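Our project asked whether people buy more fake flowers when the shop smells like real ones. The Sodard shop in Niven let us find out, mostly because March is slow. We counted 677 visitors, 374 of them on scented days.

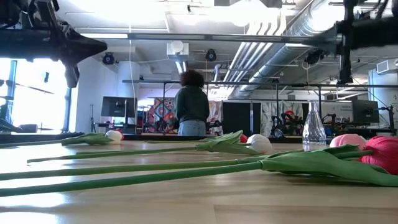
## Method

We sprayed Radia room scent at opening and again at noon. The label promises "meadow." Opinions in our group differed.

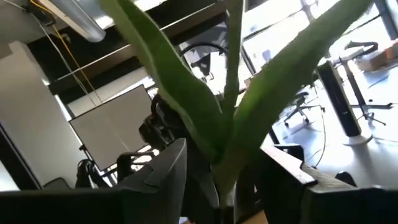
Sales were logged by hand, in handwriting we later had to vote on.

## Results

Scented days sold slightly more tulips. They also sold more umbrellas, so rain remains a suspect. 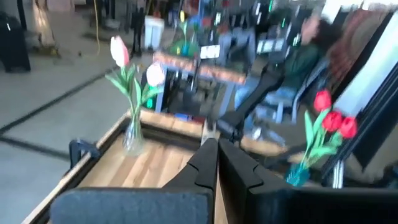 *Fig. 3. Shallow wooden tray with raised rims.*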